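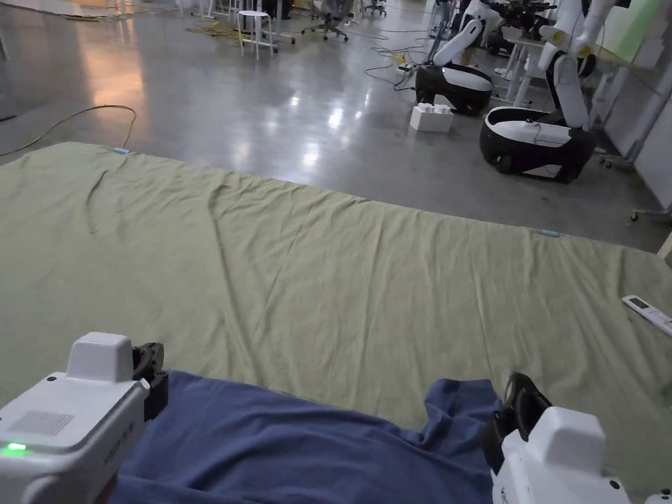
Dark blue cloth on a sage-green sheet, spread out on the floor.

How to fold laundry on the floor

If your table is too small for sheets and throws, the floor does the job well enough. A hard floor is best. Carpet drags at the fabric and leaves fluff on it.

What you need

A clear patch of floor
A clean sheet to work on, larger than anything you plan to fold
A basket for the finished pile

Preparing the floor

Sweep first, then wipe with a damp cloth and leave it for 30 minutes. Spread the sheet and pull each corner outwards. Shallow ripples in the sheet don't matter, but a thick crease will show through when you smooth thin cotton on top of it.

Folding a crumpled cloth

1. Drop the cloth near the edge of the sheet where you are kneeling, so you don't have to lean.
2. Find one edge and lift it. Follow it along with your fingers until you reach a corner.
3. Hold that corner, find the next one and shake the cloth out once.
4. Lay it flat and smooth from the middle towards the sides with the palm of your hand.
5. Bring the two far corners to the near ones. Line up the edges before you press the fold.
6. Fold in half again, side to side. Large cloths will need one more fold.

A throw measuring 115 cm along each side ends up a little under 30 cm wide after two folds in the same direction, and fits the shallow Gadevon shelf baskets.

Dark fabrics

Dark blue and black pick up lint from a pale sheet that has been freshly washed. Shake the sheet outside before you start, or go over it with a lint roller.

Putting the sheet away

Fold the work sheet last, with the side that touched the floor facing inwards. Wash it after every 20 loads or so, sooner if you have pets.

Cleltside Home Pages, updated 1 Aug 2024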